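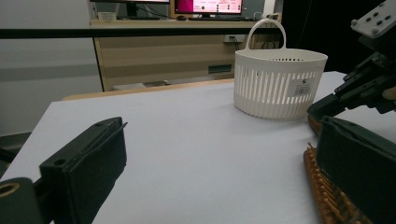

Cleaning and caring for your hairbrushes

I love this job. It costs next to nothing, it takes less time than a pot of tea and the brush feels like a new one afterwards! If yours has a grey fluffy mat at the bottom of the bristles, that's old hair, dust and leftover styling product, and it all goes straight back onto clean hair.

What you need

A rat-tail comb or a knitting needle
Small blunt scissors
An old toothbrush
Mild shampoo (baby shampoo is lovely for this)
A shallow bowl and a dry towel

Get the hair out first

Always do this dry. Slide the tail of the comb under the hair near the edge of the pad and lift, working towards the middle. If it's matted, snip along between the rows and pull it away in strips. Go gently round the base of each pin, as a tug at the wrong angle can pull one right out of a cushion.

Put the hair in the bin, please, and not down the loo. I learned that one in our first flat in Porancombe, and the plumber was not cheap.

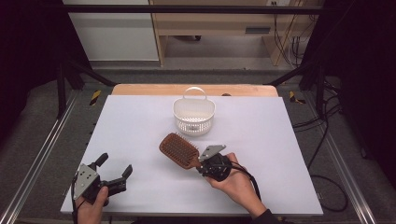
Plastic and nylon brushes

These are the easy ones. Stir a good squirt of shampoo into 1000 ml of warm water and leave the brush in for 5 minutes. Scrub between the bristles with the toothbrush, rinse under the tap and shake well. If the brush has a cushion with a little air hole, skip the soak and scrub it with the head pointing down, or you'll have water sloshing about in there for days.

Wooden brushes

Wood and soaking don't mix. It swells, the finish goes cloudy and the pad starts to lift. Dip only the toothbrush, tap off the drips and work along the rows, then wipe everything over with a damp flannel. Dry it straight away with a towel and leave it pins down overnight, well away from the radiator.

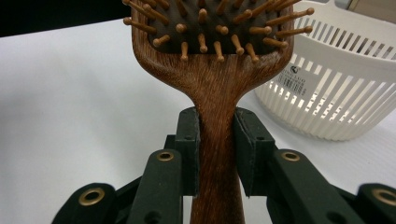
Twice a year I rub a tiny drop of oil into any bare wood with my finger. I use Josholm beeswax and oil polish, but plain jojoba is every bit as good. Keep it off the pins and the cushion, and buff it with a soft cloth until it stops feeling tacky. A varnished handle doesn't need any of this, just a wipe.

How often?

Pull the hair out once a week and wash once a month, or every fortnight if you're a big fan of dry shampoo (guilty!).

Combs can go in the same bowl once the brushes are finished. Change the water first if it's gone murky, which mine always has.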